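Desk top, second coat

Sep 18, 2023

Sanded the Oturberg top again last night, 300 grit this time, with the grain. The first coat of Flallemeck oil had left a slight nap, so I knocked it back and wiped on a thinner one. Three hours between passes. I have not gone up to 800 and don't plan to.

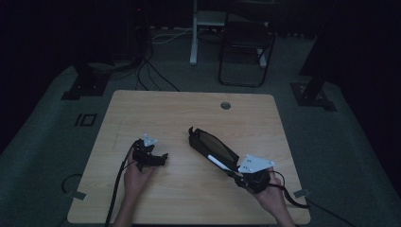 Edges are the remaining problem. A rounded corner takes oil unevenly, and filler shows on wood this pale. I'm leaving the places that look chipped alone until October — the grommet hole near the upper middle keeps its gray cap, and I'll mask around it before the next coat.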